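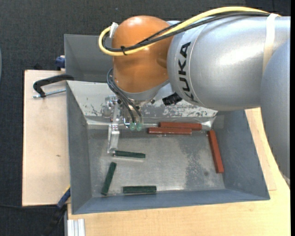 Figure 1. Reddish-brown and dark green bars stored together in one open bin.

Filed under: Course Materials / Operations and Supply / Handouts

Unit six: Stock Records and Cycle Counting

This handout accompanies the lecture on stock records. Students are expected to have read it before the tutorial and to bring a copy with them. The material on receiving and put-away from the previous unit is assumed throughout and is not repeated.

1. The stock record

A stock record is a statement of what a business believes it holds, where it believes it holds it, and in what condition. In most firms the record is kept in a computer system, although small stores may still use cards. The form of the record has little bearing on the principles discussed in this unit.

At a minimum, the record for each item shows a part number, a description, a unit of measure, a location, and a quantity. Many firms add a lot number, a date of receipt, and a status such as available, on hold, or reserved. Each added field gives the user more information and must also be kept correct. A field that is not maintained should be removed from the screen.

The unit of measure deserves particular attention. An item may be bought by the ton, stored by the bundle, and issued by the piece. Where the conversion between these units is not exact, small differences will build up in the record even when every person handling the item has followed the procedure. Bar stock, wire, cloth, and liquids are the usual cases.

2. Locations and bins

A location is any place to which stock may be assigned. It should have a unique address, marked at the location itself and written the same way in the system. Addresses are normally built from the general to the particular: building, aisle, bay, level, position.

Fixed location systems give each item a permanent home. Staff learn where things are, and an item out of place is noticed quickly. The cost is space, as each home must be large enough for the highest quantity the firm expects to hold. Random location systems place incoming stock wherever there is room. They use space well but depend completely on the record. If a pallet is put away and the address is entered wrongly, the stock is for practical purposes lost until someone comes across it.

Most warehouses use a mixture of the two: fixed homes for picking, random locations for reserve.

A bin holding one item is the simplest case to count and to pick from. Mixed bins are permitted in many stores, usually to save space, and may be acceptable where the items can be told apart at a glance by color, shape, or size. They are poor practice where the items differ only by a part number or by a small difference in length. Color alone should not be taken as proof of identity unless the store has a written color code and the code is applied at receipt.

3. Why records and stock disagree

The following causes account for most differences found in practice.

Receiving errors. The quantity on the supplier's delivery note is entered without a check of the goods. A short delivery then appears in the record as full, and the difference may not be found for months.

Timing errors. Goods are moved first and the transaction is entered later. During the gap the record is wrong. A count taken in the gap will report a difference that does not exist, and a correction made on the strength of it will create a real one.

Identification errors. One item is issued in place of another. These errors produce a pair of differences, one over and one short, often of the same size. Students should learn to look for the pair before posting either correction.

Unrecorded scrap. Damaged pieces are thrown away at the point of use and replaced from stock without paperwork. This is common where the form for reporting scrap is long or where staff expect to be blamed.

Theft. It occurs, but it is named as a cause far more often than it is found.

4. The annual count

The traditional method of checking records is to close the warehouse once a year and count everything. The annual count has a place in financial reporting, and some auditors continue to ask for it. As a means of keeping records correct it is weak. The count is done in a hurry, often by people borrowed from other departments who do not know the items. Differences are found long after they arose, and their causes can seldom be traced. Many firms hold the count in December, when staff are on leave and late shipments are still being processed.

5. Cycle counting

Under cycle counting, a small number of items or locations is counted each working day, so that all stock is covered over a planned period. Business continues as usual. The counters are regular staff who know the stores, and they have time to investigate what they find.

Items are commonly placed in classes by annual value of use. Class A items are few in number and high in value, and are counted most often. Class C items are numerous and cheap, and are counted least often. The count frequency for each class is a decision for management and should be set in writing.

Other methods of selection are also in use. A location may be counted whenever its record falls to zero, at which point the count takes only a moment. It may be counted when a picker reports a shortage. Some firms count by area, working down one aisle after another — a method that has the advantage of finding stock in places where the record says there is none. Selection by item alone will never find it.

6. Tolerance and accuracy

Record accuracy is normally stated as the share of counted records that fall within tolerance. Tolerance is the difference the firm is prepared to accept without correction or inquiry. For items counted by the piece and of high value, the tolerance should be zero. For items measured by weight, a tolerance of 2 percent is often reasonable.

Accuracy should not be calculated from total value. Overs and shorts cancel one another, and a warehouse in which nearly every record is wrong may still show a total close to the book figure.

7. Case for discussion: Mandus

Mandus supplies cut bar and fittings to small engineering shops. It operates two stores. The larger, at Kermani, uses random locations and has followed a cycle counting program for 19 months. The smaller, at Pornumon, uses fixed homes and relies on an annual count. Both report through the same stock system, Momuda.

Management has set a target of 90 percent of records within tolerance at each store. Kermani meets the target in most months. Pornumon has met it once. The manager at Pornumon has argued that the store is too small to justify daily counting, and that the losses are caused by customers' drivers, who are allowed to collect their own orders from the racks. A review of the transactions showed that issues at Pornumon are entered in a batch at the end of each shift — including those for goods collected in the morning.

Students should prepare short written answers to the following.

a. Which of the causes listed in section 3 could be at work at Pornumon, and what evidence would separate one from another?

b. Would a cycle counting program improve the records at Pornumon if the batch entry of issues were left in place?

c. Propose a tolerance for cut bar held by the piece and for bar held by weight. State any assumptions made.

d. Draft a rule on mixed bins suitable for both stores. The rule should fit on a single page and should say who may grant an exception.

Answers are to be submitted on paper by March 8, 2024. Work handed in after that date will be read but not graded. The next unit covers reorder points and safety stock, and students should bring a calculator.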